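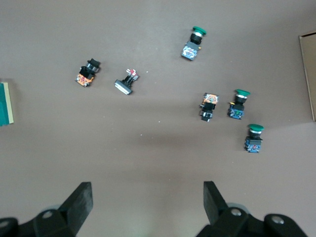 Uninero Manipulation Group, Gripper Evaluation

README for the Skokosero switch-picking set

Last edited 10/22/25

What this is

Wrist-camera recordings of a parallel gripper picking small industrial switch parts off a flat table. We made them to check the claim that the Drisier fingers handle mixed small parts as well as our older Galanis pair. We are not convinced yet, and you should not cite this set as evidence that they do.

Contents

1320 episodes in total. 465 use the Galanis fingers, the rest use Drisier. The split is uneven because the Galanis pair was needed elsewhere. Please weight for that before you compare anything.

Each episode folder holds the wrist video, joint states, finger opening, and a result flag (held, dropped, missed).

Parts

Green mushroom-head push buttons with a contact block at the bottom, in gray or blue. Black switches with an orange circuit board attached. One smaller switch with a flat, silvery-white face plate. Layouts are scattered by hand, which means people put things where they think a gripper can reach. Caps pointing the same way are common. Treat orientation as biased.

Fingers

Both sets are flat and black. We have read a lot about compliant tips and would like to see numbers from somebody who doesn't sell them. A domed cap is a poor thing to squeeze between flat faces, and most of our dropped flags come from exactly that grasp. Gripping the contact block worked better in our hands, with one controller, on one table.

Known problems

The result flag is set from finger opening alone. A grasp on the edge of a circuit board can read as "held" when it is barely hanging on.

Fingers fill the lower part of the view and can hide a part during the last bit of the approach.

Dust specks show up on the tabletop. One detector we tried marked them as parts.

4 episodes have no joint states. 5 have swapped finger labels and are listed in errata.txt.

Planned

A rerun in November with equal counts per finger set and a lift check added to the flag. Until then, use the held rates for debugging only.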